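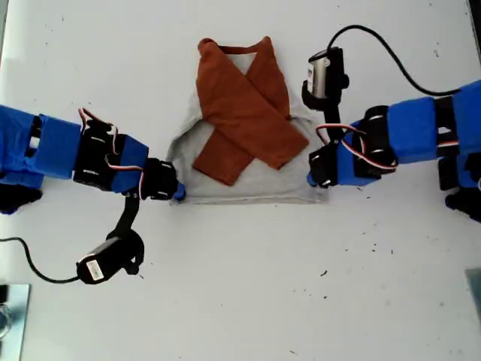

Returns at the small chain: what they cost and who handles them

Speaker notes, Orlando Yupanqui
Tuesday session, after the coffee break

Opening

Thank the host. Say who I am: I ran store operations at Carley for seven years, and before that I was a floor manager at the Drondano store. I don't sell software. I'm going to mention Plosto later on, as that's the system we bought, and other systems would do the same work.

Ask for a show of hands. Who takes returns in store? Who takes back online orders in store? Who knows what it costs to put one returned item back on the shelf? Expect very few hands on the last one. Move on quickly, don't make people feel bad about it.

Say what the talk covers. Clothing and household linens only. Nothing on electronics, nothing on food. I'll talk about the time between the customer handing the item over and the item being for sale again. Refund policy is a separate subject and the next speaker has it.

Where we started

Carley had six stores when I took over operations. Each one had its own way of dealing with returns. At Drondano they went in a bin under the register and someone dealt with them at closing. At two other stores they went straight to the stockroom and stayed there until the weekend.

On the books, a returned item was back in stock the moment the refund went through. On the floor it wasn't there. So the website told people we had a medium in gray, the customer drove over, and the clerk couldn't find it. We logged that as a customer service problem for a long time. It was a returns problem.

(Pause here. Somebody usually nods.)

What we measured

We followed 1000 returned items. No sampling method worth describing. We put a paper tag on each one at the register and wrote down the time at every stage: accepted, checked, folded or hung, tagged, back on the floor. When the item hit the floor the tag came off and went in an envelope.

What the tags told us, in order of how much it surprised me:

The refund itself took hardly any time. We had spent two budget meetings on faster registers.

Checking was fast when the person checking knew the product and slow when they didn't. New hires would set an item aside to ask someone, and then the someone was at lunch.

Waiting was most of it. The item sat. Then it sat somewhere else.

Some tags never came back. The items had been moved to the markdown rack without anyone recording it. I won't give a figure for this, because we argued about how to count them and never settled it.

Linens

Linens deserve their own few minutes. Most people in the room will be thinking about shirts and dresses.

We bought towels and bedding from Radulović, a wholesaler we had a good relationship with. Their towels came banded, with a paper sleeve. Customers take the sleeve off to feel the towel. When the towel comes back, the sleeve is gone or torn, and now you have a perfectly good towel that can't go on a shelf next to banded ones without looking used.

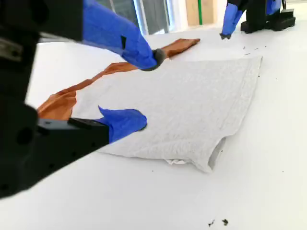 Towel folded over on a table, with an orange-brown cloth under it.

We asked Radulović for spare sleeves. They sent us a carton with the next order and didn't charge for it. We could have asked years earlier. If you take one practical thing home from this section, call your linen supplier and ask for spare packaging.

Second point on towels: decide what the fold is and write it down. The display fold at Drondano was different from the one at the other stores. When stock moved between stores, everything got refolded on arrival. That is paid time. We picked one fold, put it on a card above the stockroom table, and told the store managers it was not open for discussion. One of them discussed it anyway.

Bedding sets: check that all the pieces are in the bag. Do it at the register, while the customer is standing there. Finding out in the stockroom that a pillowcase is missing helps no one.

What we changed

One. Returns got an owner on every shift. A name on the schedule, same as opening and closing. It rotated, so it didn't become a punishment.

Two. Returned items stayed out of available stock until they were physically back on the floor. This is where Plosto came in. It added a holding status between refund and resale. The website stopped promising things we couldn't find. Online sales looked a little worse on paper for a few weeks and I had to explain that to the owners more than once.

Three. We cleared a table. Every store had a table in the stockroom and every table had boxes on it. People were folding clothes on top of cartons, or on the floor in one case. We moved the boxes and put a line in the closing checklist that the table had to be clear.

Four. Same-day rule for anything in season. Out-of-season items could wait for the slow part of the week.

What didn't work

Spend time here, people ask about it.

We tried sending all returns to a single store to be processed together. It looked cheaper. The van was already making the trip. But the items came back in the wrong sizes for the stores that needed them, and in July, with summer stock, a few days in transit meant the item arrived in time for the sale rack. We stopped.

We tried a bonus for the fastest store. Speed went up and checking got worse. A customer bought a blouse with the last customer's receipt in the pocket. We dropped the bonus.

We tried a printed grading chart with six grades of condition. Staff used two of them: fine and not fine. So we reprinted it with two.

Staffing

The question I get most is whether this needs more people. At Carley it didn't add headcount. It did take hours from other work, mainly window changes and recounts. Be honest with store managers about that. If you tell them it's free they'll stop listening.

Part-time staff did this work as well as full-time staff once they had been trained on the product. Training was half a shift with an experienced clerk and a pile of real returns. Don't use a slide deck for it.

If I'm short of time

Skip "What we measured" after the first paragraph. Keep linens. Keep "What didn't work."

Questions likely to come up

Gift returns without a receipt: store credit at current price, and refer them to the next speaker for the policy side.

Items that have been washed: not fine. Marked down or donated, store manager decides.

Does Plosto work with older registers: ours were old and it did, after some work by the vendor. Tell them to ask for a trial at one store first.

Cost of the whole project: I can share what it included but not the totals. The owners asked me to keep those private.

Handouts are the one-page checklist and the stage tag. Leave both by the door. The tag prints two to a sheet on card stock, and regular paper tears at the hole.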